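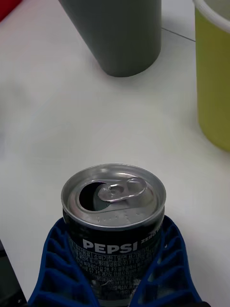

Ruvcombe drinks table switches to cans

The big bottles have gone from the drinks table at Ruvcombe hall, and with them the annual argument over who left the lid off. From June, anyone wanting a fizzy drink at the Jesau club's evenings will be handed a can of their own, slim, cold if they arrive early, and theirs to lose.

The first order includes Pepsi Zero in the short dark cans with Korean small print, bought through a wholesaler in Kustonmont. Refilwe Masilela, who placed it, says she cannot read a word of the label but has the gist.

Some 20 members turned up to the trial evening and 9 of them put a can down and could not say afterwards which was theirs. Wian Van Wyk has proposed marker pens. A rival proposal, that people simply hold on to their drinks, was received coolly.

Cans cost 89p each, tab included. Empties go in the blue crate by the side door, rinsed please, and the crate goes out at the end of the night. Last year's leftover paper cups, all 2448 of them, are free to a good home.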